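Wellard sent me an email on Tuesday to say it had "taken the opportunity to review how we look after your information". I've been on the internet long enough to know what that sentence means, so I put the kettle on before reading the rest.

Wellard, if you've never had the pleasure, is the photo-sharing site I joined when Virnach went under. Virnach was the one I joined when Kerekes started charging. I am a sort of digital hermit crab, except that each shell is slightly worse and wants my phone number.

The email went on for 12 paragraphs. In the ninth it mentioned that a third-party app had been able to see private albums, "including, in some cases, captions". My captions are mostly the names of other people's dogs, but still.
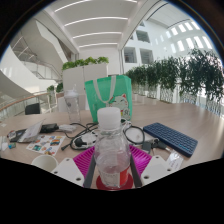 *Water bottle and mint-green bag.*

So I decided to leave. First I asked for a copy of my data, which came as a zip file holding 2,103 pictures with their names replaced by long strings of digits. The albums were gone. The dates all said September, including the ones with snow in them.

Then came the delete button, which lives under Settings, then Privacy, then Your Journey. Pressing it opens a survey. I ticked "privacy concerns" and was offered 50 per cent off a premium plan. I ticked it again and was told my account would be "resting" for 38 days in case I changed my mind, during which any login, even by accident, would wake it up.

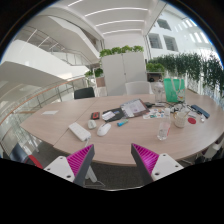
I still had the app on my old tablet, of course, and the tablet logs in by itself whenever it's charged. Day four, welcome back. I've now removed it from everything I own and started the clock again.

A few people have told me to try Celtar, which has no adverts and is run by a co-operative. I had a look last night. The sign-up page wants a phone number. I've left the tab open.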